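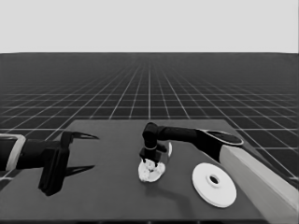
Marites Malabanan wrote to us that her old kettle descaler left a sour smell for two days, and she asked if ours will do the same. It does not, if you rinse two times. I put her question first because most of our customers ask it before they ask for the price.

Home | Shop | Kettles and Coffee | Refills | Care Guides | Contact

September
By Danilo Maglaya

Vondley Descaling Powder, 500 g tub

Vondley is a citric acid powder for removing lime scale from kettles, drip coffee makers, steam irons and shower heads. It comes in a tub of 500 grams with a screw lid and a measuring spoon inside. The powder is white and fine, similar to sugar, and it has no perfume and no coloring.

We mix and pack it ourselves in our workshop at Dizon Street. The shop started with refills of washing soda, and the descaler was added when customers from the hill side of the town complained about their water. The water there is very hard. In my own kitchen a new kettle gets a white ring after ten days, and after one month there are small flakes in the tea.

What is in the tub

Citric acid, food grade, and a small amount of an anti-caking agent. The first batches were without this agent, and many tubs became one solid block during the rainy months. If you still have one of these old tubs, the powder is good. Put the block in a strong bag, hit it with a rolling pin and use it as normal.

How to use it in a kettle

Fill the kettle to the half with cold water. Add 2 level spoons of powder and stir with something that is not metal. Heat the water until it is warm but do not boil it. Citric acid in boiling water can make a new kind of deposit which is harder to remove than the first one. Switch off, wait thirty minutes, pour out. Then rinse, fill with fresh water, boil once, and pour this out also.

For a thick scale you may need to repeat. Please do not use more spoons in one time. A stronger mix does not save you much waiting, and it can make the metal parts dull.

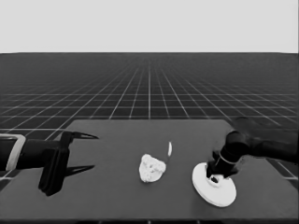 For a drip coffee maker, the amount is 2 spoons for a full tank. Remove the paper filter and the charcoal filter, if your machine has one. Run half of the tank, switch off for fifteen minutes, then run the other half. After this, run two full tanks of clean water. With steam irons it depends on the model, so look in the manual first - some makers do not allow any acid in the tank.

Where you should not use it

Do not use Vondley on marble, limestone, terrazzo or any natural stone, because it leaves a dull mark which you cannot wash away. Keep it away from enamel with chips, from aluminum pots and from zinc buckets. Never mix it with bleach. If the powder goes in your eyes, rinse with plenty of water and call a doctor if the pain stays.

Which size to buy

One tub is enough for 10 to 15 kettle treatments, depending on how full you make the spoon. For a home with hard water, this is close to a year. Cafes usually take the Durketti bucket, which is the same powder in a larger pack, but without spoon. We also sell the paper refill bag, and it costs less than the tub. Please do not keep powder in the open bag. It takes water from the air very quickly.

Until now we have sold 1,273 tubs, and the one complaint that returns is about the lid. Charito Quiambao told us she needs a cloth to open it. She is right, the lid is tight. We tried a softer one from another supplier, but it let the moisture in, so we went back to the tight one.

Delivery and returns

Orders placed before 2 p.m. leave the workshop on the same working day. Unopened tubs can be returned with the receipt. For an opened tub we cannot give the money back, but if the powder arrived hard or the tub was broken, write to Remedios Catacutan in the office and she will send a new one. A photo of the tub helps, and also the batch code from the bottom.

The Stesero soft brush for spouts and narrow necks is sold separately. It is out of stock at the moment.

This site uses cookies to remember your basket. Accept | Settings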